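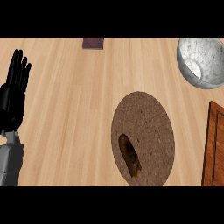

Glenys Bowen wrote in to ask why her console sounds like a hair dryer an hour into any big game, and whether she has to open it up. She doesn't, or at least not yet! Mine did exactly the same all through March, and I tried a lot of daft things before I landed on what works, so let me save you a few evenings.

First, pull the thing out of the cabinet. I know it looks nicer in there. I had mine on the bottom shelf of a Rowlands TV stand with a solid back panel, and the hot air had nowhere to go. It's on top now, with a hand's width free on each side, and the fan hardly ever gets to the screaming stage.

Next, dust. Shut the console down all the way (not rest mode), unplug it, and leave it half an hour. Then go along the vents with a clean, dry paintbrush, the soft kind you'd use on window trim, and hold the vacuum hose a few inches away to catch what comes loose. Don't push the nozzle up against the vents. If you use canned air, keep the can upright and stick to short puffs. Iolo Owen swears by a makeup brush, and I've got no argument with that.

While you're back there, sort out the cables. I wrap mine with strips of hook-and-loop tape and put a bit of masking tape on each plug with the name written on it. I can't tell you how many times I'd yanked the router instead of the controller charger.

Storage is the other thing. My drive was down to 11 GB free and updates kept failing halfway, which I blamed on the internet for weeks (sorry, Tullham Broadband). Big games often need room to unpack a patch before they install it. I deleted 2 games I was never going to finish and got 113 GB back. Check that your saves are backed up before you go wild with the delete button, though.

Sticky thumbsticks: a cotton swab barely dampened with rubbing alcohol, controller switched off, round and round the base of the stick. Let it dry completely before you play. Hywel Gethin uses baby wipes and his still stick.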